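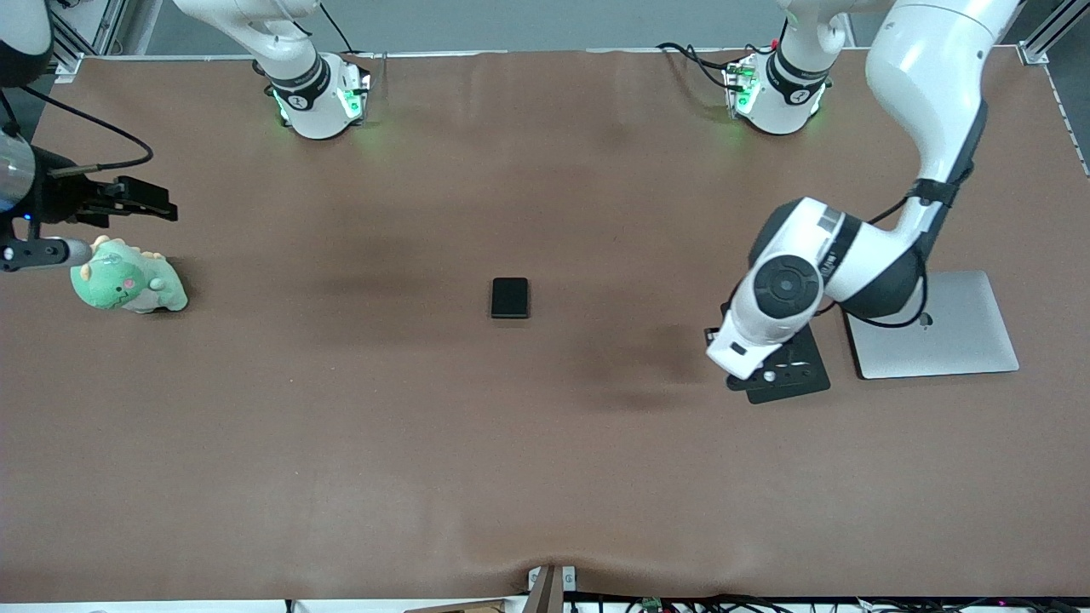 Poste bimanuel 1, vue de la caméra fixe. Deux bras blancs au-dessus du tapis brun, avec une peluche verte, une plaque argentée et un support noir perforé.

Wirkanix Table – fiche du jeu de données et dossier d'équipement

Version du 20/07/2024
Responsable : Pilar Echeverría
Achats et suivi budgétaire : Satish Varghese
Relecture technique : Jayanthi Chettiar

Objet

Ce dépôt contient les épisodes de manipulation enregistrés sur le poste 1 et les éléments qui servent à préparer l'achat du poste 2. Les deux sont réunis parce que le dimensionnement du second poste s'appuie directement sur les enregistrements du premier : encombrement, passage des câbles, usure du tapis, variété des objets. Les devis complets se trouvent dans le dossier Lorkham, à accès restreint.

Contenu

episodes/ : 151 épisodes, un dossier par épisode
objets/ : fiches des objets, avec masse et dimensions
materiel/ : nomenclature du poste 1, liste des écarts constatés
achats/ : cahier des charges du poste 2, grille de comparaison, calendrier
scripts/ : conversion, contrôle de synchronisation, export

Chaque épisode comprend la vidéo de la caméra fixe, les positions articulaires des deux bras, l'ouverture des pinces et une consigne en texte libre. La convention gauche/droite est celle du robot. Vu de la caméra fixe, le bras gauche apparaît donc à droite de l'image. Cette inversion a déjà causé une erreur d'étiquetage, corrigée dans la version actuelle.

Objets

La sélection mélange des objets souples et rigides. La peluche dinosaure représente les prises déformables. La plaque et le support perforé représentent les pièces plates posées directement sur le tapis, pour lesquelles la hauteur d'approche de la pince est le paramètre sensible. Le renouvellement des objets est imputé au budget de fonctionnement, les pinces et leurs doigts de rechange au budget d'investissement.

Enseignements pour le poste 2

Câblage. Sur le poste 1, des câbles longent le poignet à l'extérieur du bras et peuvent retomber sur la surface de travail, jusque sur les pièces. Le cahier des charges demande un guidage le long des segments, avec boucle de service au coude. Les offres sans guidage sont recevables si le kit est chiffré séparément.

Surface. Le tapis marque et plisse près du bord avant. Prévoir un tapis de rechange dès la commande et une fixation sur tout le pourtour.

Structure. Conserver les profilés en aluminium, pour réutiliser les équerres en stock. La table doit rester démontable en deux parties : la porte du local d'Evthorpe ne laisse pas passer le plateau monté.

Connectique. Les connecteurs et cartes posés en bord de table doivent passer dans un boîtier fermé. Ligne à part dans le devis.

Budget

L'enveloppe des accessoires (tapis, guidage, boîtier, doigts de pince) est fixée à 2000 euros hors taxes. Les bras, leurs contrôleurs et la mise en service relèvent d'une autre ligne, gérée par Satish Varghese. La grille de comparaison comporte 13 critères. Le coût des pièces de rechange sur trois ans y pèse autant que le prix d'achat, à la demande de Noelia Bravo.

La location a été étudiée et écartée : le délai annoncé par Varma dépassait 19 semaines, sans garantie de retrouver le même modèle de pince au renouvellement.

Calendrier

Février : commande des bras, sous réserve de validation du budget
Réception + 2 semaines : montage de la table et câblage
Réception + 4 semaines : étalonnage, rejeu d'épisodes du poste 1
Ensuite : ouverture aux enregistrements

Limites connues

Une seule caméra fixe, sans vue embarquée au poignet. Les occultations par les bras sont fréquentes au-dessus des pièces plates. L'éclairage du local n'est pas contrôlé. Les efforts ne sont pas enregistrés. Les durées de cycle ne doivent pas servir à estimer une cadence de production.

Accès et contact

Usage interne et partenaires du projet. Demandes d'accès : Pilar Echeverría. Questions sur les scripts : Howard Parsons. Toute modification du cahier des charges passe par une demande de fusion sur achats/, relue par Jayanthi Chettiar avant envoi aux fournisseurs.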